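About us

Trutum is a shared workshop for people who build robots and automatic machines in their spare time. We have three rooms on the ground floor of the old Dillitz building, behind the tile shop. The front room has the benches, the middle room has the printers and the saw, and the back room has a carpet and is kept clear for testing.

The workshop was started by Yi-an Jang and Deok-su Heo, who had been building in their own homes until then. Yi-an had a motor test stand in her spare bedroom. Deok-su was using his garage, which had one socket and a roof that let in the rain in December. They took the lease together and paid the first year's rent themselves. Members' fees have covered it from the second year on.

What we work on

Most members bring their own projects. At present these include a plant watering system, a sorting machine for buttons, a curtain opener, a small lathe being converted to run from a computer, and several wheeled robots at different stages. Some get finished and go home. Others stay on the shelf under the window for a long time, and we don't mind this as long as the shelf space is paid for.

We also have one project that belongs to the workshop as a whole. It is a two-armed robot called Yeon, and the job we have set for it is picking up and folding clothes. We chose clothes because they are cheap, everyone has some, and dropping them does no damage. They are also hard to handle. A shirt never lies the same way twice, and a gripper that can hold a block well will often slide straight over a hem.

Yeon's work is split between three groups. One looks after the arms and wiring, one looks after the grippers, and one writes the software. Members can move between groups, and several people are in two. A new member doesn't need to know anything about robots to join the gripper group, where a lot of the work is cutting, filing, fitting and trying again.
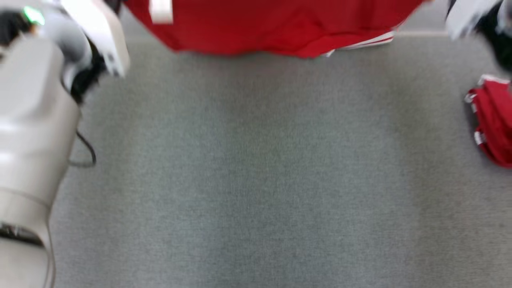
We test on the floor as well as on the table. Clothes at home end up on the floor more often than anywhere else, and a carpet behaves differently from a hard surface. The fabric drags, and the fingers have to come in low without digging into the pile. The gripper group keeps a notebook of every finger shape it has tried, with a short note on what each was like to use. It is up to number 148. The notebook lives on the hook by the back room door and should be put back there.

Cables are the other thing we spend time on. Our rule is to leave enough slack for the full reach of the joint and then check it by moving the arm by hand, slowly, with the power off. After any change to the wiring, two people check it and both sign the sheet.

The controller software for Yeon is called Vekgate. Deok-su wrote the first version and it has been rewritten in large part by other members. It handles the arm movements, the stop button and the logging. Any member can have a copy and use it in a project of their own. We ask that fixes come back to us with a few lines saying what was changed and how it was tested.

How the workshop runs

The doors are open to members every evening from six until ten, and at other times to anyone who holds a key. You can hold a key after three months of membership and a short safety session with Yi-an. The session covers the saw, the mains supply, the battery cupboard and the area round the robot. It takes an hour and a half.

No one works on the robot alone with the power on. One person runs it and another stands at the stop button. Long sleeves are rolled up and lanyards come off. If you leave the arms part way through a repair, hang the red tag on the switch and write your name on it.

The store cupboard has screws, connectors, wire, bearings and filament. Take what you need and put the money in the tin, or enter it on the sheet and pay at the end of the month. Motors and batteries are kept separately and are sold at what we paid for them. We buy in bulk when we can, and requests go on the board beside the kettle.

Joining and visiting

You are welcome to come and look round before you join. Ring the bell marked 311, as the street door is shared with other tenants and is kept locked. Someone will come down the corridor and let you in. There is a step at the entrance and a ramp in the hall cupboard that we can put out.

Under-16s can come with an adult who stays with them. We can take a small group from a school or club if it is arranged ahead of time, and we will set up a test in the back room for them to watch.

We are always glad of old clothes for Yeon to practise on. They should be clean, and plain or patterned makes no difference. Please cut off any loose buttons first and leave the bag inside the front room, under the coats.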